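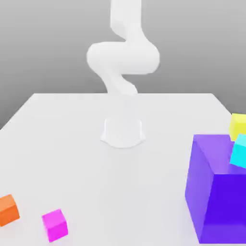 Our sim table tonight. Five cubes, one arm, and a class project that's eating my November

ok so a bunch of you asked what I've been doing in the lab until all hours, so, thread time. It's for the intro robotics class. Every team gets the same simulated arm and the same pile of colored blocks, and you write the code that sorts them. Sounds like kindergarten. It is very much not kindergarten

our team is me, Nyokabi and Florian, and we're called Kudisel (Florian picked it, it doesn't mean anything, he just liked typing it)

the assignment: the blocks get dropped in random spots, your code has to find each one, pick it up and put it in its color zone. The instructor, Mr. Odera, runs your code on 300 random layouts and your score is how many you finish. 300!! I was happy when we got through one

layouts like tonight's are the ones that keep me up. Orange and pink are easy, they're lying there on their own with lots of space. Then you've got that giant purple one with yellow and cyan bunched up against it over on the right, and our code takes one look at that and loses its mind

the first version just went for the closest block every time. Great plan until the closest block is underneath another block. Nyokabi watched it try to lift the purple one nine runs in a row and then went to get a sandwich

so now we do it in passes. Work out which blocks have something touching them, leave those alone, grab the loners first. After that, go top down through whatever's left. It's 10 lines of code and it took us 4 evenings, please be impressed

side note, if you're doing this class next year: CHECK YOUR UNITS. I had the block sizes in centimeters and the table in meters and the arm went straight through the tabletop like it was soup. Florian still has the recording and brings it up whenever I say anything confident

also the colors. I thought color would be the easy part since it's a simulator and everything is so clean and bright, but every side of a block is a different shade. The top of the purple one is practically lavender. We had it filed as two separate blocks for a whole evening

fixed that by matching on hue and pretty much ignoring how light or dark it is. Thank you Nassoro from team Sarport for the tip, even though you're the competition and I hope you come second

where we are right now: loners work nearly every time, stacks work when they feel like it. The leaning ones are the worst, because the code assumes every block is sitting flat and a tilted one just breaks its brain

next job is getting it to read the tilt and turn the gripper to match. Nyokabi has the math on a napkin. I've been told not to lose the napkin

anyway it's past midnight and I'm starting one more batch before bed. If anybody has a good way to deal with tilted blocks my replies are open, I will take anything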